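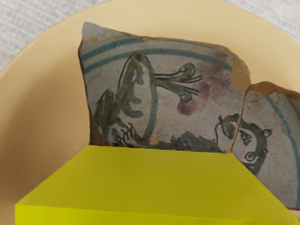 Simulação: dois fragmentos cerâmicos encostados pela linha de fratura, com parte da cabeça de um animal pintado em cada um.

Zestwood abre laboratório ao público para demonstração de robótica aplicada ao restauro

A Zestwood recebe visitantes em junho, das 10h às 17h, para mostrar o trabalho do projeto Tomoana, dedicado à remontagem assistida por robô de cerâmica vidrada e pintada. A entrada é gratuita, em grupos de até 30 pessoas, mediante inscrição prévia.

A demonstração tem duas partes. Na primeira, a equipa apresenta o ambiente de simulação onde são ensaiados os movimentos de aproximação e encaixe antes de qualquer contacto com peças verdadeiras. Na segunda, um braço robótico repete a operação com réplicas — os originais permanecem na reserva.

O acervo digital do projeto reúne 2248 fragmentos modelados em três dimensões. O programa de encaixe, desenvolvido com a Wustance, compara o perfil das fraturas e a continuidade da decoração pintada, e propõe uma posição que o conservador aceita ou corrige.

"O robô segura e posiciona. A decisão sobre o encaixe continua a ser do conservador", afirma Ebony Ruddock, responsável pelo projeto. Warrick Ashby, engenheiro de simulação, conduz as sessões e responde às perguntas do público no final de cada visita.

As inscrições fazem-se na receção da Zestwood ou pelo telefone interno 3695. Os jornalistas que pretendam gravar imagens devem indicá-lo no momento da inscrição.

Última atualização: junho
Contacto: Gabinete de Imprensa | © Zestwood. Todos os direitos reservados. | Voltar ao topo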